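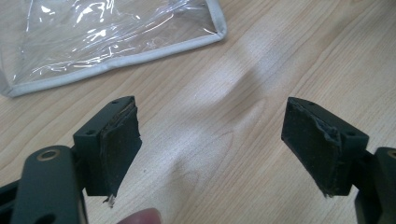
Page last modified: Sunday, April 18, 2021

This site uses cookies to keep you logged in and to count visits. By continuing to browse you accept this. OK | Read more

Refinishing a light wood tabletop – oil or water-based poly?

Print this thread | E-mail this thread

musyoka_l
I bought a used table with a pale wood top and I want to refinish it before it goes in the kitchen. The old finish is gone in two places where somebody used it as a desk. I've sanded the underside as a test and the wood comes up very light, with wavy grain. I want to keep it that color. My father-in-law says oil is the only finish worth using. The man at the hardware store says water-based polyurethane. We eat at this table every day and there are two kids. What would you use?

Tolance22
Water-based poly, satin. Three coats, light sanding between coats. Oil will turn pale wood yellow and it keeps getting more yellow. I did a bench with boiled linseed and in a couple of years it was the color of a pumpkin.

Idrisa Lukumay
Linseed is the worst case for yellowing. Hardwax oil is different, and some brands sell a version with a little white pigment in it for pale woods. I've had it on my own table for six years. When it gets a water ring I rub that spot with a gray pad, put on a teaspoon of oil and wipe it off. You can't do that with poly. Once poly wears through you have to sand the whole top.

Tolance22
You have to sand the whole top once every ten years. You have to oil yours every year. I know which one I'd choose with kids in the house.

Idrisa Lukumay
I oil it once a year and it takes 90 minutes, including moving the chairs.

ustyna_s
What wood is it? That matters more than people are letting on. Maple and birch can go blotchy if you stain them, but with a clear finish they're fine. Ash drinks oil and needs more of it. Pine dents whatever you put on it.

musyoka_l
I was told ash, but I don't know. The grain is brownish against the pale part, fine lines, not very open. No stain planned.

ustyna_s
Fine lines and not open doesn't sound like ash to me. Ash has pores you can feel with a fingernail. Also check the edge before you do anything. If the grain lines on top don't carry over the edge, you may have veneer, and then you can't sand the way you would with solid wood.

musyoka_l
Checked. The lines run over the edge and down the end, so I think it's solid.

Mosoti Joe
What grit did you stop at on the underside? For poly I stop at 180. For hardwax oil read the can, most of them say 150 or so. If you go too fine the oil doesn't get in and it stays sticky.

musyoka_l
I went to 220 on the underside. Good thing it was only the underside.

Kimutai W.
220 is fine under water-based. Before the first coat, wipe the top with a damp rag, let it dry, then knock down the fuzz with your last grit. Water-based raises the grain and if you skip this the first coat feels like a cat's tongue. Do not use steel wool between coats either. Bits of it stay in the wood and rust under the finish. I learned that on my mother's sideboard.

tbouvier
I'll disagree with both camps. Wiping varnish, oil-based, thinned by half, five or six coats. Yes, it ambers a bit. On a light wood I think a bit of amber looks better than the gray, plastic look you get from water-based. You can put it on with an old T-shirt and there are no brush marks.

Tolance22
He said he wants to keep it light. Amber is out.

tbouvier
He said that before he saw it with a finish on. Try all three on the underside and look at them after a week – that's what it's there for.

ustyna_s
Agree with this. Tape off squares and write the name of each one next to it in pencil. Put a wet glass on each and leave it overnight.

musyoka_l
OK. Three squares on the underside this weekend. I'll sand them back to 150 first so the oil gets a fair chance. I still have a quart of the poly from the stairs, and a neighbor has some hardwax oil, no pigment in it. I'll buy the smallest can of wiping varnish I can find.

Kimutai W.
Check the date on that poly. If it's been through a winter in the garage, it may have frozen. Stir it, and if there are lumps that won't go away, throw it out.

Idrisa Lukumay
And lay the oily rags out flat outside until they're stiff. Don't ball them up in the trash, they can catch fire on their own.

Print this thread | E-mail this thread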